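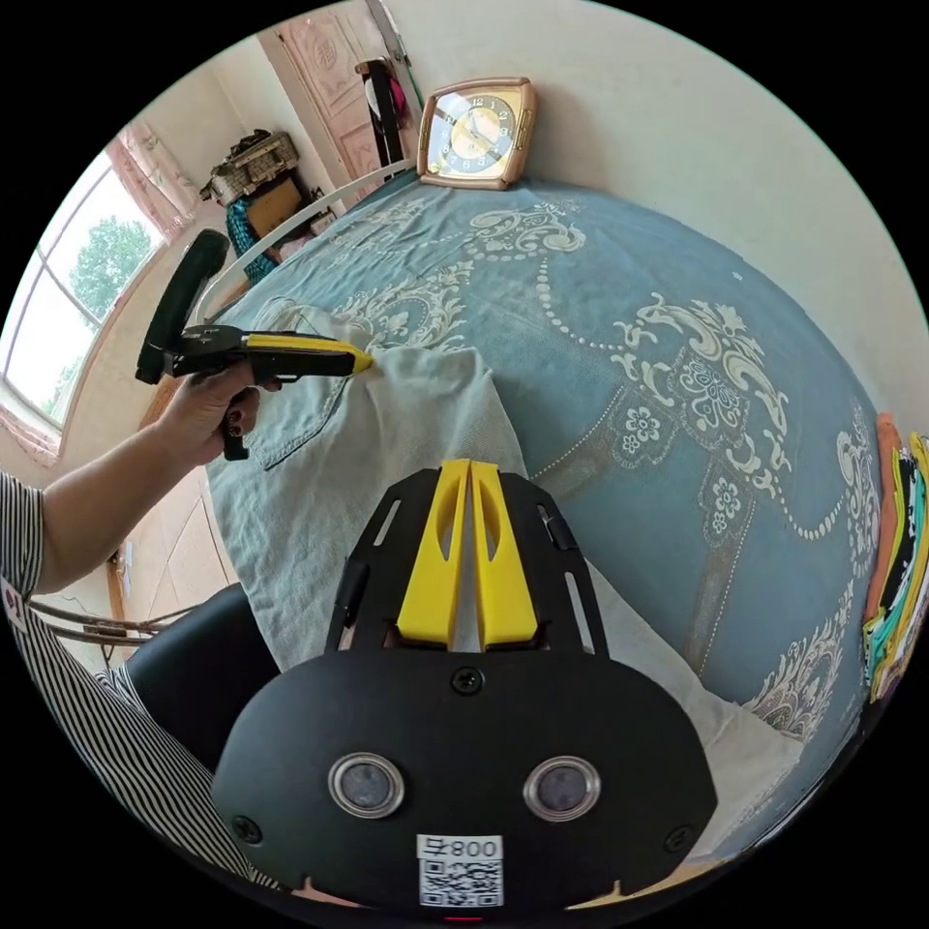

Equipment Plan and Budget for the Cloth Folding Project
Ghassan Jaber
November 19, 2020

1. Background

Our group was asked to plan the purchase of equipment for recording cloth handling tasks by hand, so that the recordings can later be used to train a two-arm robot. The work is done with hand-held grippers, one in each hand, and the tasks take place in ordinary homes in Clembridge and Hallton. This report covers what we need to buy, what we can borrow, and what should wait until next year. It does not cover the training of the robot, which is in the report by the other half of the group.

2. What we have now

The department lent us one pair of grippers in October. Each has two fingers that open and close with the hand. The yellow fingers have a long oval cutout, and the sensors on the front plate sit side by side below them. Every gripper carries a label with a number and a QR code, and we propose to use that number in our own equipment list instead of making up a second one. The pair came with its cables but no carrying case and no spare fingers.

We also have a laptop on loan and a small box of clothes and towels from home.

3. How the work affects what we buy

Most of the folding is done on a bed. It gives a large flat area at a height that suits someone sitting on a chair, and homes already have one, so we have taken the folding table out of the budget. Our first draft had a table in it and it was the second most expensive line.

Cables take up more room than we planned for. They have to run from the grippers to the laptop without crossing the cloth or the place where the person puts their feet. The leads we were given are long enough for a small bedroom if the laptop is on the floor or a nearby chair. In a larger room they are not. We want one set of longer leads and a packet of reusable ties.

Thick cloth is harder to pick up than thin cloth. Denim with a pocket or a seam needs the fingers pressed firmly together, and we expect the finger tips to wear faster on this kind of material. This is why spare fingers are high on the list.

4. Suppliers

We asked two suppliers for prices. Ghanem sells complete grippers and single parts, and will deliver to the department. Grernar sells only complete pairs but includes a case. Ghanem is the better choice for this year, as we do not need a second pair yet and parts are what we are short of. If the department decides to buy another pair later, Grernar should be asked again – the case would save us a separate order.

5. Budget

The limit set for the project is £500, to include delivery. In order of priority:

Spare fingers: 5 pairs
Longer leads: one set
Padded case for two grippers
External drive for recordings
Cloth items in different weights, second-hand: £30
Reusable cable ties

Prices from Ghanem are in the appendix. If the total goes over the limit once delivery is added, the case should be dropped first and a normal rucksack with towels used for another term. The drive should stay. Recordings are large and the laptop has to go back to the department at the end of the year.

6. Items left for next year

A second pair of grippers would let two people record in different homes at the same time. We think this is worth having, but only when there are enough people trained to use it. A stand to hold the grippers between tasks would also be useful. At the moment they are put down on the bed, and the cloth then has to be straightened before the next fold.

7. Still to be settled

Who signs for the equipment when it goes to Hallton, and whether it is insured on the way. The department office has been asked and we are waiting for a reply. The order to Ghanem can be placed before then, as delivery is to the department.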